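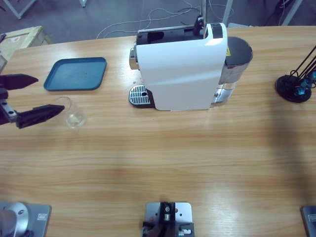 图3 双臂操作单元的桌面布置,夹爪处于张开状态。

3.2 单元的布置与日常维护

前一节把任务流程交代得比较完整,到了本节,我们想把话题放慢一些,谈一谈Mistix单元本身是怎样搭起来、又是怎样一天一天维持下来的。这类内容在论文里往往只占一两句话,我们自己早先的稿子也是这样写的,后来在复现自家结果时吃了不少苦头,才觉得还是应当老老实实地写下来,哪怕显得啰嗦。读者如果只关心策略的训练和评估,可以直接跳到第4节,不影响理解;如果手边正好也有一套类似的桌面双臂设备,那么下面的内容也许能省去几个漫长的下午。

单元的主体是一张木面工作台,两条机械臂的底座都固定在靠近操作者的一侧,咖啡机放在对面偏后的地方。如图3所示,托盘和玻璃杯放在咖啡机的左前方,桌子中部留出一片空地,一直延伸到近侧的底座。留出这么大一块空地,起初是有过争论的,有人觉得物品应该摆得更近,手臂少走一些路,单次任务的时间也能短一点。我们试过紧凑的摆法,结果肘部关节常常要折到不太舒服的姿态,左右两臂换手时也显得局促,于是又把东西一件件挪了回去。如今的摆法从八月份定下来之后就没有再改动过,本文报告的全部实验都是在这套布置下完成的。

底座的固定看起来最简单,其实最值得多花一点时间。安装板先用手把螺钉全部带上,再按对角次序分几遍拧紧,中间穿插着用手轻推手臂的大臂,体会一下有没有晃动。木面的台子与铝型材不同,受力以后会有一点缓慢的沉降,刚装好时量出来的水平,过一阵子再量就未必还是那个数。我们的做法是新装的底座先放一夜,第二天再复紧一遍,之后才开始标定。曾经有一回赶进度,省掉了这一夜,标定当天的结果漂亮极了,隔天却发现左臂在桌子远端的落点普遍偏低,指尖在桌面上刮出了一道浅痕,至今还在。

手臂与桌面的坐标关系由Flirkico控制程序统一管理。每条手臂有自己的基坐标系,桌面另有一个公共坐标系,原点取在桌面近侧边缘的中点。标定时让夹爪依次触碰桌面上预先画好的一组细十字,程序记录各关节读数并解出变换。画十字的铅笔要削尖,这话听上去有点好笑,可是铅笔线一粗,触点落在线的哪一边就成了操作者的个人习惯,换一个人来做,结果就会有一点整体的平移。我们后来改为在十字中心压一个很小的凹点,用指尖去找凹点,手感明确得多,不同的人做出来的结果也终于能对得上了。

夹爪的维护是整个单元里最频繁的工作。两根手指通过螺钉固定在夹爪本体两侧的滑块上,属于消耗件,磨损以后整对更换,不单独换一根。单独换一根在短期内当然也能用,只是新旧手指的指尖厚度不同,闭合时接触面会偏向一边,夹取玻璃杯这类光滑物体时尤其容易打滑。换下来的旧手指我们没有扔掉,装在一个盒子里,按更换的先后排好,偶尔拿出来对比一下磨损的位置,对判断某个动作是不是做得太粗暴很有帮助。有一段时间,换下来的左指总在同一个角上掉一小块,顺着这个线索查下去,才找到取托盘那一段轨迹里多出来的一次轻微磕碰。

更换手指的步骤本身并不复杂。先在Flirkico中把夹爪置于张开位,断开该轴的使能,再松开螺钉取下旧手指。滑块上的定位面用无绒布擦干净,不要用酒精大面积擦洗,滑轨里的润滑脂经不起这样的对待。新手指装上后先轻轻带紧,手动合拢,让两侧指尖自然贴平,保持着合拢的状态把螺钉拧到规定力矩。最后重新使能,空载开合若干次,听一听声音。这一步我们原本想用电流曲线来代替,曲线也确实记录了,可是装配不正的那种细微的摩擦声,耳朵往往比曲线更早察觉。现在两样都保留,谁有疑问就再拆一次,也用不了多久。

为了摸清手指的使用寿命,我们专门做过一次记录。从装上一对新手指起,不更换任何零件,让单元照常执行取杯、放杯的循环,直到闭合位置的偏移超出允许范围为止,最终完成了448次循环。这个数只对应我们所用的手指和杯子,换一种材质,或者把夹持力调大一些,都会有变化,因此文中不打算把它推广成什么普遍的结论。在日常安排上我们取得更保守,满200次循环便整对更换,不论外观如何。这样做难免会换掉一些尚且完好的手指,好在手指便宜,一次评估做到一半被迫中断的代价要大得多。 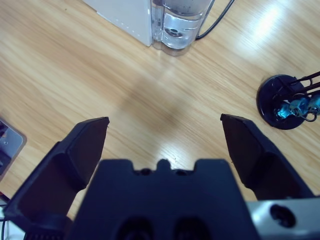 问:夹爪的开合零点应当在什么时候重新设定?
答:每天开机后设定一次,每次更换手指或拆动过滑块之后再设定一次,设定时夹爪必须空载。

零点设定之所以写得这样硬性,与我们所用夹爪的结构有关。驱动电机的编码器在断电后不保留圈数,开机时程序只能根据上一次保存的值去猜测当前的位置,多数时候猜得准,偶尔会差出一圈。差一圈的夹爪仍然能开能合,单看动作几乎看不出毛病,只是完全合拢时两指之间还留着一道缝,拿较厚的物体不受影响,拿薄边的托盘就会滑脱。早期数据里有一批托盘抓取的失败,我们起先归咎于视觉,重新标注、重新训练了好几轮,兜了很大一个圈子,最后才回到这道小小的缝上来。那批数据已经整体剔除,不在本文的统计之内。

腕部相机的检查紧接在零点设定之后。相机与夹爪本体刚性连接,两根手指总会出现在画面的下半部分,因此手指本身就是一把很好用的尺子。Pai检查程序在夹爪张开到固定位置时取一幅图像,提取两侧指尖的轮廓,与基准图像逐一比较;偏差在允许范围内就放行,超出范围则停下来,请操作者先检查相机的紧固螺钉,再决定是否重新标定。程序并不区分偏差究竟来自相机松动还是手指磨损,这一点我们考虑过要不要改进,后来觉得两种情况反正都要人到跟前去看一眼,也就没有再加复杂的逻辑。基准图像随手指一同更新,每换一对手指便重新采集一幅。

光照对这项检查的影响比预想的大。台面的木纹上有一层反光,亮斑的位置随腕部姿态而变,若亮斑恰好落在指尖旁边,轮廓提取就会出现缺口。我们试过给桌面铺一块深色的布,反光是没有了,布面却会被指尖带出褶皱,物体放上去也不稳,只用了很短的时间便撤掉了。现在采用的办法很朴素,检查时让手臂走到一个固定的姿态,使两指之间和指尖附近的背景尽可能均匀,再由Pai取图。任务执行过程中的反光则不作处理,交给训练数据的多样性去应付,第4节的结果表明这样做大体上是可行的。

线缆的整理也顺便在此交代几句。随手臂运动的线缆,包括腕部相机的数据线和夹爪的电源线,都沿着连杆走,在每个关节处留出一段弧,固定点选在关节两侧,不选在关节上。弧留得太短,关节转到极限时会扯动接头;留得太长,又容易在两臂交叉作业时互相勾挂。合适的长度我们是一点一点试出来的,做法是让手臂带着线缓慢走遍全部工作空间,一个人盯着线,另一个人把手放在急停按钮上。咖啡机的电源线与手臂的线缆分开走,从机器后方离开桌面,每次挪动机器之后都要顺一遍,确认没有压在机器底下。

咖啡机在单元中的位置需要重复得准,可它毕竟是一件日用电器,要加水,要清洗接水格栅,每天都得动一动。我们在机身底部两条边外侧的桌面上贴了薄薄的限位条,清洗后把机身推回去,轻轻抵住限位条即可。水箱的水位也列在开机检查的清单里,因为出水量不足时机器会自行停止,而控制程序并不知道这件事,仍会按部就班地等待,再把没有接满的杯子端走。严格说来这并不算机器人的故障,评估时却很难与别的失败分得清楚。凡是因水位造成的中断,我们都在记录里单独标出,重做该次试验。
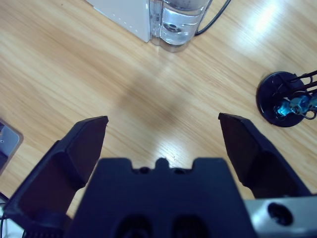

一位读过初稿的同行在来信中对维护周期提出了不同看法,信里说,按循环次数更换手指固然方便管理,但取杯和取托盘对指尖的磨损显然不是一回事,混在一起计数,“等于把跑山路和跑高速的里程加在一块儿,再去决定什么时候换轮胎”;来信还建议分任务累计磨损,并在每次换下手指时测量指尖的剩余厚度。

这条意见我们认为非常中肯,读信时还颇有些惭愧,因为旧手指明明都留着,厚度却从来没有系统地量过。收到意见之后,我们把盒子里的旧手指拿出来补量了一遍,托盘任务占比较高的几对,指尖外侧的棱边确实磨得更厉害,而取杯为主的几对,磨损多集中在内侧的夹持面上。可惜早期的记录只写了总的循环次数,没有分任务,现在已经无法给出像样的定量关系。新的记录表已经加上了相应的栏目,分任务累计,换件时测厚,数据积累够了会另行整理。在此之前,文中仍沿用统一的次数门槛,请读者留意这一限制。

另有一处改动发生在维护记录开始之后,也应当说明。最初的手指由我们自行加工,同一批之间尺寸的差别不小,每换一次都要微调闭合位置。自12/21/18起改用Jiltness供应的成品手指,外形与原来的一致,滑块的安装孔不必改动,尺寸的一致性则好了许多。前述的寿命记录是用Jiltness手指做的,自制手指没有做过同样的测试。两种手指在任务成功率上有没有差别,我们手头的数据不足以回答,好在第4节的全部试验只用了其中一种,相互比较时不至于混淆。

把上面这些零散的做法串起来,便是每天开机时要走的一遍流程。操作者先绕桌一周,看线缆,看底座螺钉上画的对位线有没有错开,再把咖啡机推到限位条处,补水。随后启动Flirkico,两臂依次回到初始姿态,夹爪空载设定零点。接着运行Pai,左右两侧各检查一次,通过之后在桌面上挑选3个十字做触碰复核,其中一个必须位于桌子远端。复核不通过时,先重设零点再试,仍不通过才重新标定全部十字,因为完整标定要占去大半个上午,而多数偏差出在夹爪上,与手臂无关。整套开机检查熟练以后大约需要3刻钟,刚接手的人会慢一些,我们也不催。

收工时的步骤要少得多。夹爪停在张开位,手臂回到初始姿态后断开使能,杯子和托盘擦干放回原处,格栅取下冲洗,晾干后再装。当天的循环次数由程序自动写入日志,操作者另外在纸质记录本上手写一遍,连同听到的异响、补拧过的螺钉和任何拿不准的事情。保留纸质记录常被问起是不是多余,就我们的经验来说,日志里能查到的是机器自己知道的事,而那些“今天右臂回零时好像顿了一下”之类的话,只会出现在记录本上。右臂肘部减速器的一次更换,最早的线索就是这样一句话,翻回去看时,离真正报警还隔着好些天。

减速器更换之后需要做的工作与新装手臂相近,底座不拆,但该臂的全部十字都要重新标定,另一条臂则只做触碰复核。我们曾抱着侥幸的心理,只用更换前的参数加上一个关节零位补偿来应付,近处的点都吻合得很好,远端却差得相当明显,换手动作因此变得不可靠。补偿的方法也许在更精细的模型下可以成立,在本单元上没有继续尝试。凡是拆动过关节的手臂一律重新标定,这条规矩写在记录本的第一页,后来没有再破例。

需要补充的是,以上流程都是围绕这一个单元慢慢磨出来的,台面的尺寸、手臂的型号和任务的节奏都会影响其中的细节,换一处地方恐怕不能照搬。触碰复核所用的十字位置、Pai的放行阈值以及记录表的空白样张,一并列在附录B中,阈值一栏请结合自己的相机分辨率重新选取。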